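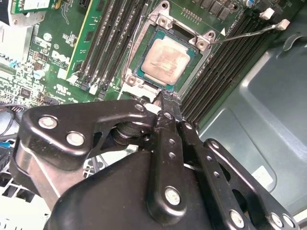 We had the keys to a holiday house in Jundden for 10 nights in September, and I want to write down how we chose it, what we paid and what I would ask before the next booking. I had looked at houses for so many evenings that I could not see the difference between them any more. All the descriptions said "cosy" and "close to everything", and the real information was spread over them thin and in patches, like the old thermal paste on top of that processor: a lot in one corner and nearly none in the next. One owner wrote a long paragraph about the coffee machine and did not say how many bedrooms there were. Another gave the size of the garden in square metres but forgot to mention that the garden belonged to four houses together.

I should say first that we are not difficult guests. We like a quiet place with a kitchen where it is possible to cook a real dinner, beds which are not too soft, and a table where the children can draw while somebody peels potatoes. We do not need a pool. We travel by train, and this turned out to be the biggest problem of all, as I will explain.

Jundden is a small town on a lake. The station is at the upper end, the lake is at the lower end, and between them there is one long street with a bakery, a chemist and a shop for fishing equipment. On the map of the booking site, Anance, nearly every house has a little blue circle and not an exact point. I understand the reason for it, but the circle is wide, and in Jundden a wide circle can mean the street beside the station or a farm on the other side of the hill. I wrote to three owners and asked how long it takes to walk from the train with suitcases. The first did not answer. The second answered "five minutes", and when I asked again it was five minutes by car. The third sent me the way in words, with the bench where you can rest and the place where the pavement stops. I booked with the third one the same evening.

The house is in a part of the town called Zemwood, behind the church, a little higher than the lake. The price on the first page of the search looked very friendly. Then came the cleaning, then the bed linen, then the fee of the site, then the tourist tax, which is different for adults and children, and at the end we paid 1227 euros for everything. I do not think it was too much for what we received. But I had compared it in my list with other houses by the first price, and this was a stupid way to compare. When I did it again with the last price, the order in my list changed completely, and a house which I had thrown out as too expensive was in truth cheaper than two of those I had kept, because the linen and the cleaning were included there. By that time it was already taken, of course.

So my first advice to myself is to go always to the last page before payment, write down the number there, and go back. It takes patience. The site will then send you emails saying that your holiday is waiting for you. You can ignore them.

We arrived on a Tuesday in the late afternoon. The key was in a small box with a code by the back door, and the code worked at the second try (you must press the button harder than you think). Inside it smelled of floor soap and a little of the fireplace. I walked through all rooms before we opened any suitcase, which my family finds funny, but I have a reason. Some years ago, in another country, an owner kept part of our deposit for a broken shower door that was broken when we came. Now I take photographs on the first day of everything that is scratched, loose or missing, and I send them to the owner in a friendly message. In Zemwood there was a crack in the bathroom sink and one chair with a leg that moved. The owner thanked me and wrote that the chair was her father's and that she could not throw it away. We put the chair in the corner and did not sit on it.

The kitchen was good. I mean really good, with a sharp knife, a big pan and a colander. I don't know why a colander is so rare in rented houses. There was salt, oil and even vinegar, and a written note that guests may use what they find and should leave something for the next ones. We found half a packet of rice and a jar of mustard and left a bag of lentils and some tea. I liked this note more than any welcome basket.

The beds were a mixed matter. The children's room had two beds of the same kind, very comfortable. In our room there were two mattresses of different height under one sheet, and my husband slept for the whole stay like a person on a step. I have written this in my review, politely. The owner replied that she will change them in the winter.

About the heating I must say more. The rules of the house said that the heating is "available from October". The days were warm, but the nights by the lake were not, and on the third evening we were sitting in the living room in our jackets. There was a fireplace and a basket of wood, and beside it a card saying that the first basket is free and the next costs extra, to be paid in cash into a tin. We paid. It was very nice to have a fire, I do not complain, but if you travel with a baby or with an older person you should ask this question before you book and get the answer in writing: can I turn on the heating if it is cold, and who pays it?

The other question which I will always ask from now on is about the shopping. There is a small supermarket in Jundden, and it closes at noon on Saturday and opens again on Monday. All the guides on the Anance page for our house were written by people with a car, who drive to Zeng, the bigger town at the end of the lake, and fill the boot. We went there by bus one morning with backpacks. The bus takes 30 minutes and the road goes along the water, and it was one of the best parts of the whole stay, but we could not carry the big bottles. After this we drank water from the tap, which tastes fine.

What did we do there? Not much, and this was the plan. We swam when the sun was out. We walked to the small chapel over the town and ate our bread there. The children made friends with a grey cat that came each morning to the kitchen door and was clearly used to getting something. It rained on two days and we played cards and read the old magazines from the shelf under the stairs, some from the year 2000, with recipes for parties which I would not dare to cook today.

On the last day we had to leave by ten o'clock, and the train was only in the afternoon. I asked if we could put the suitcases somewhere and the owner said to leave them in the shed, with the door closed because of the cat. It is a small favour, but for people without a car it changes the whole day. We could go down to the lake once more and have soup in the café by the boats without dragging everything behind us. When I read descriptions of houses now, I look for a sentence about luggage, and I almost never find one.

The deposit came back complete, after a week and one friendly reminder from me.

For those who asked me in the comments under my last post: yes, I would take the same house again, but in June, and I would bring my own pillow. No, I do not know if dogs are allowed, you must ask the owner. The stairs to the upper floor are steep and have a rail only on one side, so for my mother it would not be possible. For spring I am looking at a flat near Zeng, close to the bus station, and the woman there has already answered me about the heating but not yet about the colander.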